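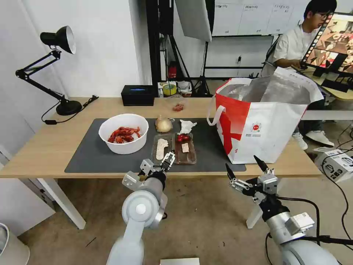 보냉백 장보기 정리, 자주 받는 질문 모음

7월 | 글쓴이: 프리수당스 살림방
읽는 시간 3분

여름만 되면 댓글창에 비슷한 질문이 우르르 올라와요. 보냉백에 뭐부터 넣느냐, 양파도 같이 넣느냐, 민물가재는 왜 그렇게 좋아하느냐(맛있으니까요!). 답글을 하나씩 달다가 제가 뭐라고 썼는지도 헷갈려서 한곳에 모아 봤어요. 저는 전문가가 아니고 먹는 걸 좋아해서 장을 자주 보는 사람이니, 편하게 읽어 주세요.

식탁에 다 꺼내 놓고 시작해야 하나요?

저는 꼭 꺼내 놓고 시작해요. 예전에는 냉장고 앞에 쪼그려 앉아서 하나씩 집어넣었는데, 그러면 꼭 뭔가 빠지더라고요. 지금은 식탁에 매트를 깔고 가방에 들어갈 것, 냉장고로 갈 것, 바로 먹을 것을 한눈에 보면서 나눠요. 매트는 어두운 색을 좋아해요. 빨간 양념이 한 방울 튀어도 마음이 덜 철렁하거든요. 가방은 처음부터 입구를 활짝 벌려서 옆에 세워 두세요. 한 손에 음식 들고 다른 손으로 가방 입구 찾는 거, 은근히 짜증 나요.

보냉백은 큰 게 좋아요, 작은 게 좋아요?

큰 걸 하나만 가질 거면 말리고 싶고, 크고 작은 걸로 2개 있으면 딱 좋아요. 큰 가방에 조금만 넣으면 안에서 이리저리 굴러다녀요. 저는 큰 가방을 쓰는 날에는 빈자리에 접은 행주나 얼음팩을 끼워 넣어요. 조스테스니스라는 동네 가게에서 산 작은 가방도 있는데, 손잡이가 짧아서 어깨에 안 걸려요. 색깔이 예뻐서 샀다가 여름 내내 손에 들고 다녔답니다.

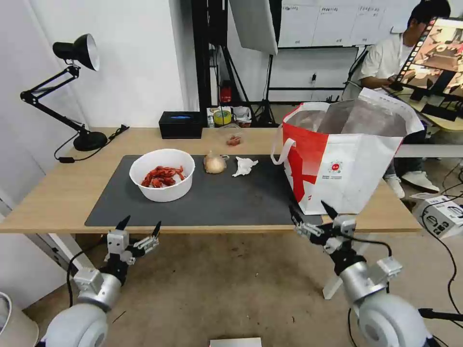

양파도 보냉백에 넣어야 하나요?

양파는 껍질째라면 그냥 다른 장바구니에 넣으셔도 돼요. 저는 가방이 꽉 차는 날에는 양파를 제일 먼저 빼요. 집에 와서는 바람이 잘 통하는 그늘에 두고요. 썬 양파는 얘기가 달라서, 밀폐용기에 담아 냉장 칸으로 보내고 얼른 먹어요. 냄새가 정말 무섭게 퍼져요. 한번은 케이크 옆에 뒀다가 양파 향 생크림을 먹었다니까요…

익힌 민물가재는 상온에 얼마나 둬도 되나요?

식탁에서 수다 떨면서 까먹다 보면 시간이 훅 가죠. 그래도 더운 날에는 한 시간 안에 남은 걸 냉장고에 넣는 걸 제 규칙으로 삼고 있어요. 손님이 와도 휴대폰 알람을 40분에 맞춰 놔요. 알람이 울리면 다들 속도가 빨라져서 남는 게 없을 때도 많고요. 오래 나와 있었던 게 마음에 걸리면 아까워도 버립니다. 냄새 맡아 보고 괜찮다고 판단하는 건 안 해요.

소스가 많은 음식은 어떻게 옮기세요?

그릇째 옮기지 마세요, 제발요. 뚜껑이 제대로 잠기는 통에 옮겨 담고, 뚜껑 위에 랩을 한 겹 두르고, 가방 바닥에 평평하게 놓아요. 넓적한 그릇은 먹을 때 예쁘지 차 안에서는 재앙이에요. 빔콤 쪽 친척 집에 가던 길에 소스를 쏟은 적이 있는데, 차에서 마늘 냄새가 빠질 때까지 창문을 열고 다녔어요. 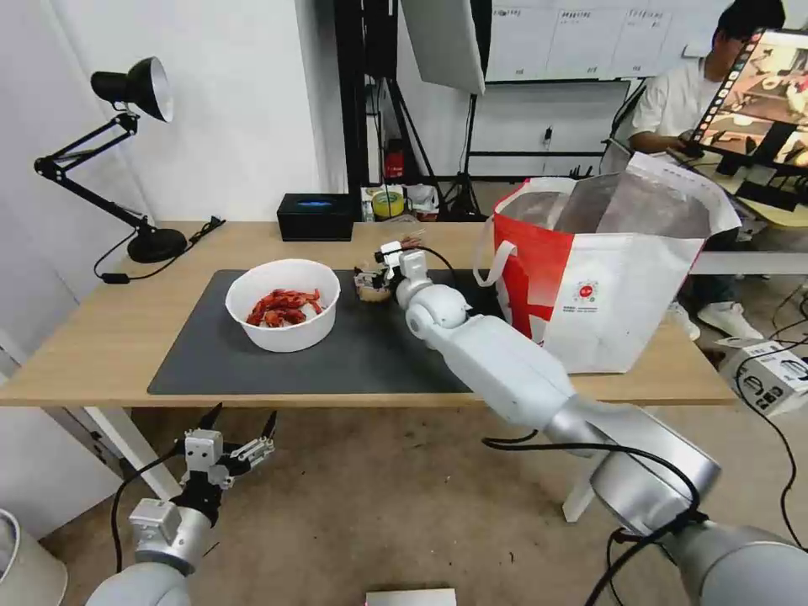 매트 왼쪽에 자리 잡은 흰 그릇, 빨간색이 식욕을 부르네요.

가방 안에는 어떤 순서로 넣나요?

무겁고 납작한 것부터요. 제 순서는 얼음팩, 뚜껑 잠긴 통, 납작한 포장 식품, 그다음에 방울토마토처럼 눌리면 속상한 것들이에요. 날고기나 생선은 따로 봉지에 한 번 더 싸서 맨 아래 구석에 둬요. 바로 먹을 것과 닿는 게 싫어서요. 빵은 가방 밖에서 들고 가요. 고집이라면 고집인데 차가워진 빵은 도저히 못 먹겠어요!

투명 용기에 든 건 포장을 벗겨서 넣나요?

그대로 넣는 편이에요. 날짜나 이름이 적힌 스티커가 붙어 있으면 그걸 보고 먼저 먹을 걸 고를 수 있어서 편하더라고요. 포장을 뜯은 음식은 입구를 접어서 집게로 집거나 작은 통으로 옮기고, 마스킹 테이프에 요일만 써 붙여요. 예를 들면 “일요일” 이렇게요. 거창한 라벨기도 샀었는데 딱 한 번 쓰고 서랍에 들어갔어요. 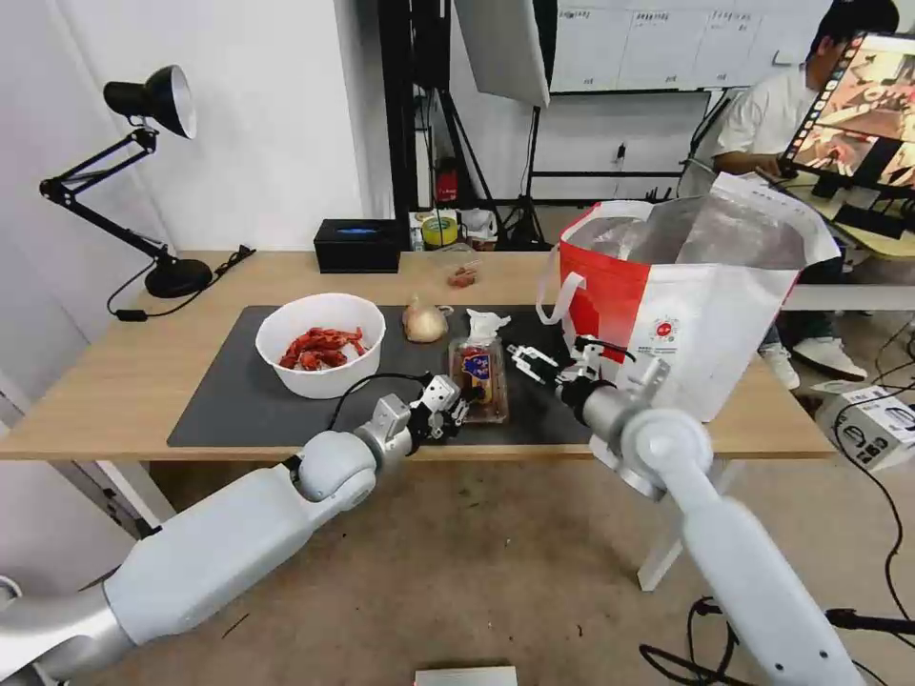 양파와 투명한 포장 식품, 그 옆에는 큼직한 보냉백.

은색 안감은 어떻게 닦으세요?

미지근한 물에 주방세제를 살짝 풀어서 행주에 적신 다음 구석구석 닦아요. 솔로 박박 문지르는 건 하지 마세요. 저는 그러다가 안감이 찢어져서 가방 하나를 보냈어요. 다 닦으면 마른 행주로 물기를 훔치고, 입구를 벌려서 하룻밤 세워 둬요. 급하다고 접어서 넣어 두면 다음 장날에 퀴퀴한 냄새가 올라와요. 그때는 처음부터 다시 닦아야 하니 얼마나 귀찮은지 몰라요.

남은 가재로는 뭘 해 먹나요?

살을 발라서 볶음밥이요! 양파 반 개를 잘게 썰어서 먼저 볶고, 밥 넣고, 가재 살은 마지막에 넣어 한 번 더 뜨겁게 볶아요. 남은 양념이 있으면 한 숟갈만 넣어 보세요. 두 숟갈 넣으면 짜요. 껍질로 육수를 내시는 분도 있던데 저는 손이 많이 가서 한 번 해 보고 말았어요.

장보고 정리까지 시간이 얼마나 걸려요?

가게 다녀오는 것까지 쳐서 대략 90분이에요. 그중 절반은 제가 루셀 상가 분식집 앞에서 망설이는 시간이고요. 정리만 따지면 금방 끝나요. 더 궁금한 게 있으면 댓글로 남겨 주세요. 저녁 설거지 끝나고 몰아서 답글 달고 있어요.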